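9/1/25 현관 돌바닥 타래 시작합니다. 드디어 줄눈까지 끝났어요!! 자투리 점판암이랑 석회암으로만 깔았고, 과정이 너무 재밌어서 기억이 생생할 때 다 적어 두려고요. 길어요. 뮤트하실 분은 지금 하세요 ㅎㅎ

---

일단 현관 크기는 209 × 197cm. 거의 정사각형인데 정사각형이 아닌, 제일 약 오르는 비율입니다. 게다가 벽이 직각도 아니에요. 신발장 쪽 모서리가 미묘하게 벌어져 있어서 처음 그린 도면은 그대로 버렸습니다.

---

원래는 새 판재를 주문할 생각이었어요. 그런데 Kwok 석재상 마당 뒤편에 자투리 쌓아 둔 데가 있거든요. 상판 재단하고 남은 것, 계단판 자르다 모서리 나간 것, 색이 안 맞아서 반품된 것. 거기서 한나절을 보냈습니다. 진짜 보물창고예요.

---

자투리는 가격도 좋지만 저는 두께랑 표면이 제각각인 게 더 좋더라고요. 어떤 건 물갈기, 어떤 건 결대로 쪼갠 면 그대로. 같은 회색 점판암이어도 물을 한번 끼얹으면 초록이 도는 게 있고 보라가 도는 게 있어요. 마른 채로 고르면 그걸 모릅니다. 분무기 꼭 가져가세요!

---

분무기 얘기 나온 김에. 마당에서 돌 볼 때 제가 챙기는 것: 분무기, 헝겊, 줄자, 분필, 버니어 캘리퍼스. 캘리퍼스는 좀 유난인 것 같지만 두께 차이가 심한 돌을 섞어 깔 거면 나중에 무릎이 고마워합니다. 바닥에 앉아서 모르타르 높이 맞추는 시간이 확 줄어요.

---

두드려 보는 것도 중요해요. 판을 한 손으로 모서리만 잡아 들고 손가락 마디로 톡. 맑게 울리면 대체로 괜찮고, 둔탁하면 안에 금이 갔거나 층이 들떴을 수 있어요. Siu-fong Mak 씨가 알려 준 방법인데 저는 이 소리에 완전히 중독됐습니다. 마당에서 계속 두드리고 다녔어요.

---

Siu-fong 씨는 Kwok에서 재단 맡은 분이에요. 제가 고른 돌을 보더니 절반은 말없이 도로 갖다 놓으셨습니다 ㅋㅋ 물어보니 결 방향으로 실금이 있대요. 분필로 금 따라 그어 주시는데, 알고 보니까 보이더라고요. 그 전에는 무늬인 줄 알았어요.

---

석회암은 Wirnon 산지 것으로 골랐어요. 크림색 바탕에 회색 점이 자잘하게 들어간 것. 조개 화석 단면이 군데군데 있습니다. 현관에 화석이 있다니 너무 좋지 않나요?? 손님 올 때마다 쪼그려 앉아서 보여 줄 예정입니다.

---

다만 석회암을 현관에 쓰는 건 고민이 필요해요. 산에 약하거든요. 식초, 레몬, 콜라, 산성 욕실 세제, 다 표면을 갉아먹습니다. 광택 낸 면이면 흐릿한 자국이 바로 보여요. 저는 무광으로 간 것을 썼고, 자국이 생겨도 그냥 같이 늙어 가기로 했습니다.

---

점판암은 산에는 비교적 강한 편인데 돌마다 차이가 커요. 탄산염이 섞인 점판암은 반응합니다. 그래서 자투리 뒷면에 식초 한 방울 떨어뜨려 보고 샀어요. 거품이 나면 옆으로 빼 두고, 안 나면 합격. 뒷면에 하세요, 뒷면에! 그리고 주인한테 먼저 물어보세요.

---

집에 와서는 바로 안 깔고 마른 상태로 배치부터 했어요. 거실 바닥에 비닐을 깔고 현관 윤곽을 마스킹테이프로 그린 다음 퍼즐처럼 맞추는 겁니다. 이 단계가 제일 행복했어요. 퇴근하고 커피 한 잔 들고 돌 하나 옮기고, 물러서서 보고, 다시 옮기고. 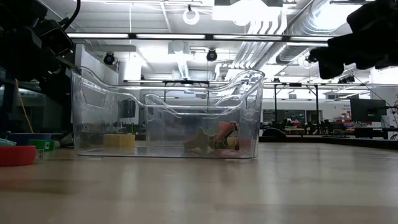 나무 상판 위 투명 통, 안에는 별 모양 장난감.

---

배치할 때 제가 정한 규칙은 이거였어요. 줄눈 네 개가 한 점에서 만나지 않게 할 것. 십자가 생기면 눈이 거기로만 가요. T자로 만나면 훨씬 편안합니다. 옛날 돌담 사진을 들여다보면 대부분 그렇게 돼 있어요.

---

그리고 긴 직선 줄눈도 피했습니다. 돌 세 장을 넘어서 쭉 이어지는 선이 생기면 중간에 큰 돌을 하나 끼워서 끊었어요. 이걸 알고 나니까 길에서 보는 돌바닥마다 선을 따라가게 되네요. 은행 앞 바닥 보다가 사람이랑 부딪힐 뻔했습니다.

---

색 배분은 눈을 가늘게 뜨고 보면 됩니다. 진짜로요. 안경 쓰시는 분은 안경을 벗으면 끝이에요. 어두운 덩어리가 한쪽에 몰려 있으면 바로 보여요. 저는 문 쪽을 어둡게, 집 안쪽으로 올수록 석회암이 많아지게 했어요. 흙 묻은 신발이 먼저 닿는 데가 점판암입니다.

---

절단! 저는 습식 절단기를 빌렸어요. 물이 계속 도니까 먼지가 훨씬 덜한데, 그래도 마스크랑 보안경, 귀마개는 다 했습니다. 석재 먼지는 규소 성분 때문에 정말 조심해야 해요. 특히 점판암이요. 마른 채로 그라인더 대는 건 하지 마세요. 제발요.

---

빗자루로 쓸지도 마세요. 물로 적셔서 닦아내고, 슬러리는 양동이에 가라앉힌 다음 윗물만 따라내고 앙금은 말려서 따로 버렸습니다. 하수구에 부으면 배관 안에서 돌이 됩니다. 이 얘기는 Liam Parsons 씨가 본인 집 배관으로 증명해 주셨어요. 명복을 빕니다, 배관의.

---

벌어진 모서리 쪽은 종이 본을 떴어요. 두꺼운 크라프트지를 벽에 대고 손톱으로 꾹꾹 눌러서 자국을 내고 가위로 오린 다음 돌 위에 올려서 색연필로 따라 그리기. 연필은 젖으면 안 보이고 유성펜은 석회암에 스며들어요. 왁스 색연필이 최고입니다. 흰색, 빨간색 하나씩 있으면 돼요.

---

바탕 면 얘기도 해야죠. 기존 타일을 걷어냈더니 콘크리트에 움푹한 데가 있었어요. 자투리 돌은 어차피 두께가 달라서 두껍게 까니까 괜찮겠지 했는데 Wiebke Mühlbauer 씨가 단호하게 말렸습니다. 모르타르 두께가 들쭉날쭉하면 마르는 속도도 다르고 수축도 다르다고요. 수평부터 잡으라고.

---

그래서 잡았습니다. 하루 미뤄지는 게 너무 싫었지만 잡고 나니까 이후 작업이 전부 편했어요. Wiebke 씨는 오래된 건물 돌바닥 보수를 하는 분이고 제가 사진 보낼 때마다 줄자를 같이 놓고 다시 찍으라고 하십니다. 배울 게 정말 많은 분이에요!

---

모르타르는 백색으로. 이건 꼭 적어 두고 싶었어요. 밝은 석회암 밑에 회색 모르타르를 쓰면 수분이랑 같이 색이 올라와서 얼룩덜룩해질 수 있어요. 한번 올라온 건 빼기가 정말 어렵습니다. 자투리 하나로 시험해 봤는데 차이가 보여서 바로 백색으로 통일했어요.

---

점판암 쪽은 회색을 써도 되지만 두 가지를 섞어 개는 게 더 귀찮더라고요. 한 통으로 쭉 가는 게 마음이 편해요.

---

붙일 때는 돌 뒷면에도 얇게 한번 발라 주세요(백버터링). 쪼갠 면은 뒤가 울퉁불퉁해서 바닥에만 바르면 빈 데가 생겨요. 처음 붙인 돌은 일부러 다시 떼어서 뒷면을 봤습니다. 가운데가 휑했어요. 그 뒤로는 흙손 각도를 바꾸고 양도 늘렸고요. 떼어 보는 거 무섭지만 추천합니다.

---

뒷면 먼지도 꼭 닦아요. 절단하고 남은 슬러리가 얇게 말라붙어 있으면 그 막에 붙는 거지 돌에 붙는 게 아니에요. 저는 솔로 문지르고 젖은 스펀지로 한번 더. 지루한데 라디오 틀어 놓고 하면 금방 갑니다.

---

높이 맞추기는 제일 두꺼운 돌을 기준으로. 그 돌을 먼저 앉히고 나머지를 거기에 맞춰 올렸어요. 반대로 하면 마지막에 두꺼운 돌이 튀어나와서 답이 없습니다. 캘리퍼스로 재서 분필로 뒷면에 두께를 적어 둔 과거의 나, 정말 고마워.

---

도와주러 온 Kwan-ho Yuen 씨는 고무망치 담당이었어요. 제가 돌을 놓으면 긴 수평자를 대고 톡톡. 중간에 역할을 바꿔 봤는데 제가 망치를 드니까 돌이 자꾸 가라앉아서 바로 원위치했습니다. 힘 조절도 재능이에요.

---

문이랑 만나는 자리는 미리 생각해 두세요. 현관문 아래 틈이 얼마나 되는지 재고, 돌 두께랑 모르타르 두께를 더해 보고, 매트 놓을 높이까지 더해서 문이 열리는지 확인. 저는 매트를 빼먹어서 얇은 걸로 새로 사야 해요. 추천 받습니다!

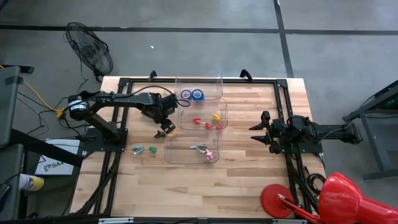

그리고 물매. 실내 현관이라 배수구는 없는데, 비 오는 날 우산에서 떨어진 물이 마루 쪽으로 가면 곤란하잖아요. 문 쪽으로 아주 살짝 낮췄어요. 걸으면 전혀 안 느껴지고 구슬을 놓으면 천천히 굴러가는 정도. 구슬 굴려 보다가 한참 놀았습니다.

---

줄눈 색은 끝까지 고민했어요. 후보가 연회색이랑 모래색. 자투리 두 장 사이에 시험으로 채워서 완전히 마를 때까지 기다렸다가 봤습니다. 젖었을 때랑 너무 달라요. 모래색은 석회암 옆에선 예쁜데 점판암 옆에서는 누렇게 떠 보여서 연회색으로 결정!

---

줄눈 넣기 전에 표면 보호제를 먼저 한번 발랐어요. 석회암은 기공이 있어서 줄눈 색소가 스며들 수 있거든요. 제가 쓴 건 Gomora 침투형이고, 이것도 자투리에 먼저 해 봤습니다. 색이 진해지는 제품도 있으니까 꼭 시험해 보세요. 제 돌에서는 거의 변화가 없었어요.

---

보호제는 남는 걸 닦아내는 게 핵심입니다. 많이 바르면 더 좋을 것 같지만 표면에 남은 건 끈적하게 굳어요. 바르고, 먹는 동안 잠깐 기다리고, 마른 헝겊으로 싹. 헝겊은 바로 물에 적셔서 펴 널었습니다. 용제형은 뭉쳐 두면 위험할 수 있으니 설명서를 읽으세요.

---

줄눈은 조금씩 구역을 나눠서. 쪼갠 면은 오목한 데에 줄눈이 끼니까 한꺼번에 하면 못 닦아요. 스펀지는 꽉 짜서, 물은 자주 갈고, 줄눈 방향에 비스듬하게. 나란히 닦으면 줄눈이 파입니다. 첫 구역을 파먹고 배운 거예요.

---

오목한 데 낀 건 나무젓가락 끝을 비스듬히 깎아서 긁어냈어요. 쇠 도구는 점판암에 은색 줄이 남아요. 나무젓가락이 이렇게 훌륭한 석공 도구일 줄이야!

---

다음 날 보니까 표면에 하얀 막이 얇게 남아 있었는데, 여기서 산성 줄눈 제거제 쓰면 석회암은 끝장입니다. 중성 세제 탄 미지근한 물이랑 부드러운 솔로만 닦았어요. 오래 걸렸지만 다 지워졌습니다. 팔이 좀 아파요.

---

아쉬운 점도 적어 둘게요. 신발장 앞 작은 삼각형 조각, 너무 작아요. 옆 돌이랑 합쳐서 한 장으로 잘랐어야 했는데 귀찮아서 넘어갔더니 거기만 보여요. Chi-keung Lam 씨는 못 찾겠다고 하시는데 저는 문 열 때마다 봅니다.

---

벽이랑 만나는 가장자리에는 줄눈 대신 석재용 실리콘을 넣었어요. 바닥이랑 벽이 따로 움직이니까 딱딱한 줄눈은 금이 가기 쉽거든요. 일반 실리콘은 기름기가 석회암에 배어서 테두리처럼 얼룩질 수 있으니 천연석용이라고 적힌 걸 고르세요.

---

남은 자투리의 자투리로는 화분 받침이랑 냄비 받침을 만들고 있어요. 뒷면에 펠트만 붙이면 끝. 화석 들어간 조각은 아까워서 책장에 세워 뒀습니다. 조개가 저를 보고 있어요.

---

질문 주신 것 몰아서 답해요. 바닥 난방 위에도 되냐: 돌은 열을 잘 전해서 궁합은 좋은데 저희 현관은 난방이 없어서 직접 해 보진 않았습니다. 탄성 있는 접착 모르타르랑 분리막 쪽을 알아보세요. Atitz에 사는 분이 해 보셨다고 해서 글 올려 달라고 조르는 중!

---

미끄럽지 않냐: 쪼갠 면 점판암은 젖어도 괜찮았어요. 갈아 낸 석회암은 양말 신고 뛰면 미끄러집니다. 뛰어 봤어요.

---

11월에 보호제 한번 더 점검하려고요. 물 몇 방울 떨어뜨려서 동그랗게 맺혀 있으면 그냥 두고, 금방 스며들면서 색이 진해지면 다시 바르는 식으로. 그때 겨울 대비랑 같이 이 타래에 이어서 올릴게요.

---

아, 매트 추천은 계속 받아요. 얇고, 뒷면에 고무가 없는 걸로요. 고무가 석회암에 색을 남길 수 있대요. 야자 섬유 써 보신 분 계세요?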